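Gripper budget thread, March order. 1/4
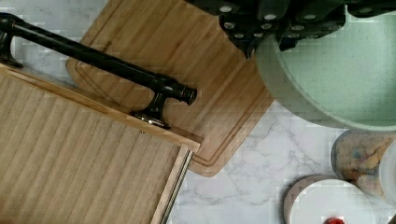

2/4 The Peda quote is for two fingers with a 400 mm lead time problem attached: the cable is 400 mm and our wrist run is longer, so add an extension. Donow includes the cable but charges for the mounting plate. Kitchen jobs need a wide opening less often than I had budgeted for. A black bar handle like the one on the board by the knife block wants a narrow grip and clearance under the bar, so long slim fingertips go on the list.

3/4 Spare pads: 17 sets. Ševčík sells them singly, no discount.

4/4 Wrist camera stays as is. Force sensor moved to next year's budget. Drirby still owe me a price.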